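Notes from the Bench: teaching by hand, month two

Hi again everyone! When I signed off last time I promised I'd stop complaining about the label printer and get back to the arms, so let's do that. Most of December has gone into one job, which on the whiteboard is called "table tidy" and which I have started calling other things under my breath. The idea is simple enough. Small stuff is lying on the bench, and the two arms are supposed to pick it up, pass it across if it's on the wrong side, and set it down where it belongs. I hold the controls, the arms copy my hands, and everything I do gets saved so the policy can learn from it later.

We have 1,857 saved runs as of this morning. I did a lot of them, and Hòa Lương did more than a lot of them, and you can tell whose are whose from the wrist view within a second or two. Hòa comes in low and slow, squares up the fingers, waits a beat, closes. I swoop. I've always swooped! It felt quick and clever until we trained on a batch of mine by themselves and got an arm that swooped at everything, including at spots on the bench with nothing on them at all.

So I've been retrained too, I guess. For two weeks I sat next to Hòa and did nothing but approach and grasp, approach and grasp, no placing, and my hit rate went up (I'm told my shoulders also came down from my ears, which Aarne Koivisto was kind enough to mention at lunch).

The part I find hardest is still working with both arms in close. From the chair you look at your own two hands and it all feels roomy, and then you look at the wrist feed and the other gripper is right there in your face.

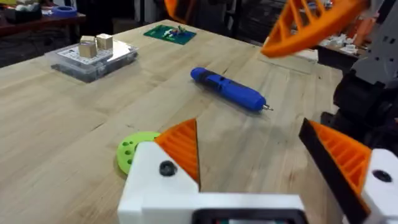
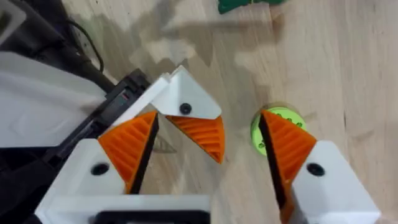 We lost a whole afternoon to bumps last month. Nothing broke, the fingers are soft enough to forgive you, but each bump meant a run that went in the bin, and we binned 39 of them before Aarne made us stop and talk about it. What we settled on is so plain I'm a bit embarrassed to write it down. One arm moves, the other one parks. You say "parked" out loud. Then the second arm goes in. Once we both did it the same way every time, the bumps mostly went away, and the learned version started parking too, without anyone having written a rule for it. I watched it do that for the first time with a mouthful of sandwich and made a noise I'm not proud of.

A few of you wrote in after the last newsletter asking how many demos you need before it's worth training. I don't have a number that will hold for your setup, but I can tell you what happened with ours. At 300 the arm could find things and not pick them up. At 800 it could pick up chunky things and would fuss forever over flat ones, closing just above them and opening again, like somebody testing bath water. After that it got better slowly, and the biggest jump came from throwing runs out. We dropped every run where the person at the controls had fumbled, recovered, and fumbled again. Keep the ones with a single clean recovery, though! Those are gold. An arm that has only ever seen perfect grasps has no idea what to do after a bad one.

Flat things are still my personal enemy, by the way. With anything tall you can be a little off and the fingers will sort it out between them. With something lying flush on wood you have to bring the tips right down, and my instinct is to pull up at the last moment, and guess what the arm has learned from me. Hòa tilts the wrist a few degrees and slides in from one side. I'm copying that now and re-recording all my flat pickups, so if you hear me muttering in the back room, that's what it is.

Smaller news. The Saarinen bench clamps came and they fit, so the base on the left side no longer creeps. Narex quoted us on spare fingers and we've said yes to one extra set. And Meklow, which is what we're calling the little playback tool Aarne wrote, now lets you scrub through both wrist feeds side by side, so you can catch a bad run before it's saved instead of finding it three weeks later - I've been asking for that since summer and I could have hugged him.

Next up is handing things from one arm to the other in midair, which I've tried four times and dropped four times. If you've done handovers by remote control and have any tricks (do you watch the giving hand or the taking hand?), please hit reply and tell me. I read all of them, even if I'm slow to answer.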